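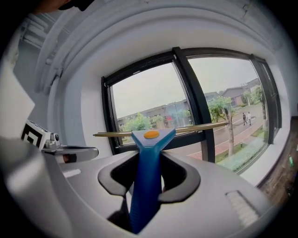
I've been following the thread on whether any of this gear is ready for house chores, and I think we keep picking chores that are too big. People write "laundry" or "dishes" as if each were one job. Most of the trouble sits in the small, thin items that come along with the job. Take a chopstick. A gold-colored rod like one lying across the blue finger, up against the little orange pad, touches the tool over a very short stretch, and the rest of it sticks out to both sides. A person picking up a chopstick corrects for that without thinking. A machine has to know where the ends are, and it has to know whether the thing has started to roll.

I'll put my reply under the part of the earlier message I'm answering.

> The Skoredano people say their arm will clear a table after
> dinner by next year. I watched the clip twice. It picks up
> plates, bowls and a mug. I'm ready to believe it. Plates were
> the hard part and they did plates. What is left is details,
> and details get fixed with more data. If someone has 1,000
> examples of a thing being picked up, I'd call that thing
> solved. We should stop moving the goal every time a machine
> reaches it.

I agree on the last sentence. If a machine clears plates, it clears plates, and we should say so. I don't agree that plates were the hard part. A plate is wide, it lies flat, and it stays where you put it. You can be off by the width of a thumb and still get it. Flatware and chopsticks are where table clearing slows down, and I didn't see either in the clip you describe.

On the number of examples, I can only tell you what we have seen in our own shop. We run a small kitchen supply business out of the Dralside building, and part of the work is sorting returned place settings back into sets. We tried a rented Cliltik cell on it for 3 months. We had 3,000 recorded picks by the end, all done by hand by our own staff with a held gripper. On bowls and cups the cell was fine. It was slower than a person but it could run through lunch, and it broke fewer cups than I had planned for. On chopsticks it would get one, carry it a short way, and let it swing around until it pointed at the floor. Sometimes it picked up 2 at once and did not know it had. Then the count in the box was wrong and one of us had to open the box and do it over.

More examples did help. The first 1,000 helped a lot. After that the gains got small, and what helped more was changing how the sticks were laid out before the pick. We put them in a tray with grooves, all facing the same way. With the tray, the cell did the work. But a person was filling the tray, and by the time the tray was full that person could have had the set in its box.

That is my general worry about claims for the home. In a shop you can pay for trays and guides and good light. In a kitchen the sticks are in the sink under a pan, or on the table under a napkin.

> Also, does anyone here do this with the Verstraete hand? I
> heard the soft pads make thin items easy.

We borrowed one for a short test. Softer pads held a single stick better once it was squeezed between the fingers. They did nothing for getting it off a flat table, where the fingertips have to get under something thinner than a pencil. We ended up sliding each stick to the table edge and taking it from there. It works, and it is also how my kids do it. It takes a long time if there are eight place settings.

So my answer to the question in the subject line is still "some of them." I would trust a machine today to move cups from a rack to a shelf if the rack and shelf stay put. I would trust it to carry a full bin down a hall. I would not yet pay for one to clear my table, and I'd want to see the forks and chopsticks in one uncut run before I changed my mind.

If anybody on the list has a tray design that fills itself, or close to it, please post the drawing. Ours jams at the narrow end and I would like to try another before the Cliltik cell goes back in August.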